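Open Day at the Oksanen Laboratory Introduces Members to Robotic Picking

6/18/20

Members of the Preluvby network were received at the Oksanen Laboratory last week for an open day devoted to robotic sorting. The visit had been planned since January and was attended by 52 guests from reuse shops, repair workshops and municipal collection points in the region. The program consisted of a welcome address, two live demonstrations and a discussion period.

Pentti Ojala, who directs the laboratory's handling group, opened the morning with an account of Skeleo, the project under which the present work is carried out. Skeleo concerns the handling of mixed household goods: items that arrive at a collection point in no particular order, in every shape and material, and that must be separated before they can be cleaned, priced or passed on. Mr. Ojala observed that industrial robots have long been able to move identical parts from one known position to another. Donated goods present a different problem. Two boxes brought in on the same morning may have nothing in common, and the person who opens them cannot say in advance what will be found inside.

The laboratory keeps a collection of 800 objects for its trials, most of them received through member shops of this network. Guests were invited to look through the shelves before the demonstrations began, and several recognized the kinds of items that pass across their own counters each day. The collection includes toys, tableware, eyewear, tools, small packages and kitchen goods. Staff select a few objects for each trial and place them in a bin within reach of the arm. The arrangement is changed between trials so that the system does not meet the same layout repeatedly.

The first demonstration dealt with picking from an open bin. A KUKA arm fitted with a metal gripper worked over a small group of objects, among them toy dinosaurs, a pair of purple glasses and a clear jar or cup. Guests stood behind a marked line and followed the trial in silence at the request of the operators, who then took questions while the bin was prepared again. 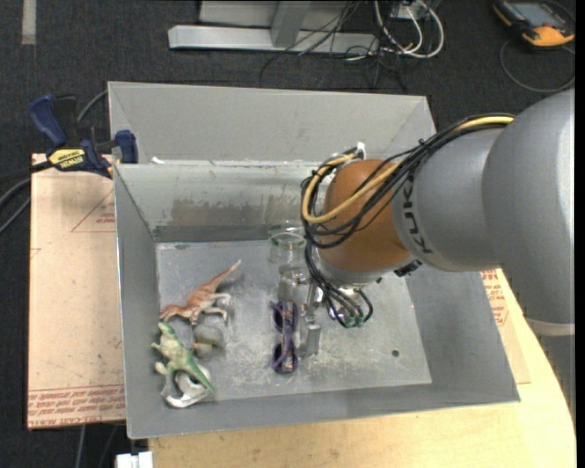

Mr. Ojala explained that transparent objects remain among the most demanding. Cameras that measure distance often look straight through clear plastic or glass, and the system may then judge that a space is free when it is occupied. Eyewear is difficult for another reason. The parts are thin, a grip taken in the wrong place can bend them, and a pair lying on its side offers few good points of contact. Soft plastic toys are more forgiving, although long tails and short limbs tend to catch on one another when several are placed together.

A guest asked whether the arm is told what each object is before it attempts a grip. Mr. Ojala replied that in the current trials it is not. The system looks for a place where the fingers may close safely, and the identity of the object is considered only after it has been lifted. This order of work was adopted during the second year of the project. In his view it has made the system slower on familiar items and considerably more dependable on unfamiliar ones. He added that a failed grip is recorded with the same care as a successful one, and that the records of failed grips are consulted more often.

The second demonstration was given by engineers from Senus, the laboratory's industrial partner, and dealt with what follows the pick. A sorting station must decide where an item should go, and the categories used by reuse shops do not always agree. A toy may be placed with children's goods in one shop and with collectibles in another. Senus has prepared a screen on which shop staff can define their own categories and correct the system when it has chosen poorly. Guests were invited to try the screen themselves. The comments collected during this part of the morning, many of which concerned the size of the text and the number of steps needed to undo a mistake, have been forwarded to the engineers.

The discussion period was devoted chiefly to practical matters. Representatives of the smaller shops asked what floor space and electrical supply a station would require, and whether one could be shared among several locations. The laboratory was not in a position to give firm answers on cost. It stated that a trial station is to be installed at one member site, where it will handle 200 items a day under staff supervision, and that the results will be reported to the full membership before any further sites are considered.

Questions were also raised regarding employment. Mr. Ojala stated that the project was designed around the first rough sort, a task which shops report as tiring and hard to staff. Judgments of condition, value and safety will remain with experienced personnel throughout the trial. The network's board has asked that this division of duties be set out in writing in the agreement with the host site, and the laboratory has consented.

The board thanks Mr. Ojala, his colleagues and the engineers of Senus for their hospitality and for the patience with which they answered questions. Members who were unable to attend may request the printed program and the list of questions and answers from the network office. Shops wishing to contribute objects to the collection are asked to write to the office before bringing anything to the laboratory. Clear containers and eyewear are especially welcome. Items with batteries, sharp edges or liquid contents cannot be accepted.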